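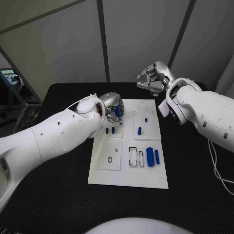 Film and TV > Thrillers

Grurnine (spoilers for episode 7)

marshlight
Oct 30, 2024
Finished the last episode last night and wanted to see what people made of it. I thought the first half of the series was very strong. The ferry office, the missing ledger, the sister who won't answer the phone. Then it turns into a chase and I lost interest a bit. The ending explained too much. I didn't need the harbour master to say out loud why he'd done it when we had already seen him burn the coat.

Still the best thing I've watched since May, mind.

tin_kettle
I'd go the other way. The first three episodes could have been one. There is a scene in episode two where she reads letters for what feels like half the running time, and none of the letters matter later. Once the chase starts you at least know what everyone wants.

marshlight
The letters do matter. The one from Tindach is how she knows the boat had been sold.

tin_kettle
She says she already knew that, in the pub. Watch it again.

pollard606
I was under the impression she was lying in the pub. She looks at the barman before she answers, and he's the one who sold it.
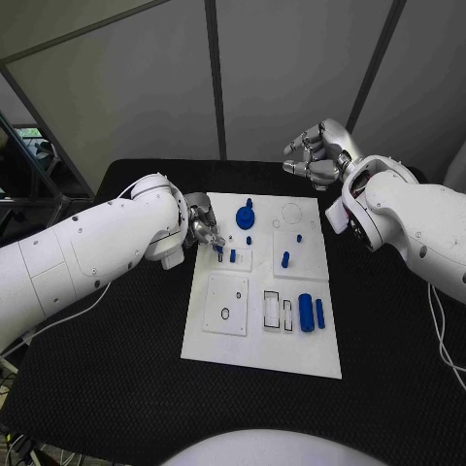
Does anyone know if there will be a second series?
It hasn't been announced. The director said on the Garelero podcast that the story was written to finish where it does, but that she would come back if the writers had a new case.

oldreel
Please leave it alone. Every decent thriller gets a second series where the detective goes to a different town and has the same row with a different boss.

quayside_849
Depends who writes it. If it's the same pair I'd watch it. They did the radio version first and that had two extra parts that never made it to the screen, including the whole business with the insurance man. There's enough there for a few episodes.

oldreel
I've heard the radio one. The insurance man was the weakest part of it. I was glad he'd gone.

quayside_849
He was the only person in it who behaved like he had a job to get up for.

marshlight
I haven't heard the radio version. Is it worth it if you know the ending?

quayside_849
Yes, the ending is different. Won't say how. It's 20 minutes an episode so it doesn't take long.

tin_kettle
Going back to the direction. It was her first time directing after years of acting, and I think it shows, mostly in a good way. She holds on faces for longer than most would. The two sisters in the kitchen, hardly a word said, and you know exactly who took the ledger. Where it goes wrong is anything with a vehicle in it.

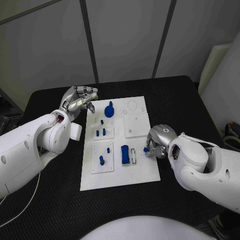

The van going off the slipway was cut so quickly I had to go back to see who was driving. Same with the bus. You get a wheel, a hand, someone shouting, and then it's over. A director with more action behind them would have given us one wide shot so we knew where everybody was.

pollard606
I assumed that was money. The van probably only went in once.

tin_kettle
Could be. You can still point a camera at it from further back.

marshlight
I liked the bus scene. You're meant to be as confused as she is.

oldreel
What did people think of the music? I found it far too loud over the dialogue in the last two. Had to put the subtitles on.

quayside_849
Same problem in ours. The credits list the sound as done by Krawczyk for the whole run, so I don't know why it changed from episode six onwards.

pollard606
It was fine through headphones. On the telly I missed most of what the mother said at the graveside.

oldreel
She says the coat was never his. I had to rewind twice to get it.

marshlight
Well, I missed that completely. I'll have to watch the last one again before I complain about the ending any more.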